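17 February 2022

Woke at five with the radiator knocking again and could not get back to sleep, so I got up and did the bread. The starter is slow this month. I gave it rye instead of white and put it on top of the fridge, where it did a little better by noon. Two loaves in the end, one flat on one side. I will give that one to Elias Khalaf, who slices it for toast anyway.

The letter from Harnholm came. They want the other half of the deposit for the September cottage by the end of the month, 284 dollars. I had it in my head that this was due in May. I moved 100 over from savings and another 100 from the car money, and the rest can come out of checking. The car can wait on its tires. Wrote the check before lunch and walked it to the post office so it would not sit on the hall table like the last one.

Roads were clear but the sidewalk on our side is still bad past the church. I walked in the street most of the way. The creek is up over the flat stones and very brown.
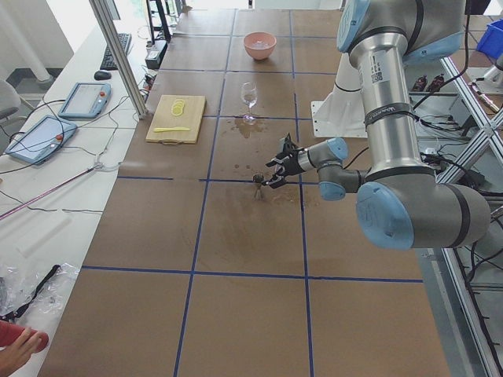 The silver and light blue arm over the taped table.

In the afternoon I read sixty pages of the Pirgate book. It is better now that they have left the city. The chapter on the salt road is good, but he still gives every innkeeper a speech, and I skip those. I copied out the part about crossing the marsh by night to read to Mom on the phone. She liked it and then talked for half an hour about her neighbor's fence.

Supper was lentils with the last of the Geagea sausage. Too much salt, my fault - I forgot the stock was already salted. Ate it with yogurt and it was fine.

Seed order still not done. I want the short carrots again and not the purple beans, which went stringy before we got to them. Polent has the onion sets cheaper but the shipping eats it up. Will decide tomorrow.

Knee sore on the stairs tonight. Rain on the back window since eight. Need to call about the radiator.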